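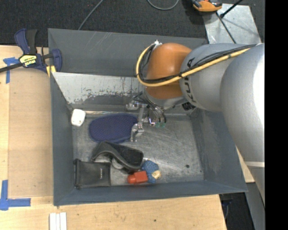 Braço KUKA com garra metálica sobre uma caixa cinzenta com objetos variados.

Trollow é um método de preensão robótica para a retirada de objetos misturados de uma caixa (em inglês, bin picking). Foi proposto por Duangjai Khamphan e Nattawut Wiriya no laboratório Gruter, e o seu código é distribuído com a biblioteca Wokton.

Funcionamento

O método recebe uma imagem de profundidade da caixa, convertida para uma escala de 0 a 255. Uma rede neuronal atribui a cada ponto um valor de qualidade da preensão. Os 10 pontos de maior valor são depois examinados por um planeador, o qual elimina aqueles em que a garra tocaria as paredes. Se nenhum ponto é aceite, o robô empurra os objetos para o centro e o cálculo é repetido, no máximo cinco vezes.

Objetos difíceis

As bolsas e outras peças flexíveis mudam de forma durante o contacto, e por isso a rede foi treinada com dois conjuntos separados, um de objetos rígidos e outro de objetos deformáveis. Os objetos encostados a um canto continuam a ser a causa mais frequente de falha. O fundo metálico da caixa produz também reflexos, que o sensor pode interpretar como buracos.

Variantes

A variante Tan substitui o empurrão por uma segunda tentativa com a garra inclinada. Segundo os autores, ela é mais lenta, mas desloca menos os objetos vizinhos.

Ver também
Preensão robótica
Visão computacional
Planeamento de movimento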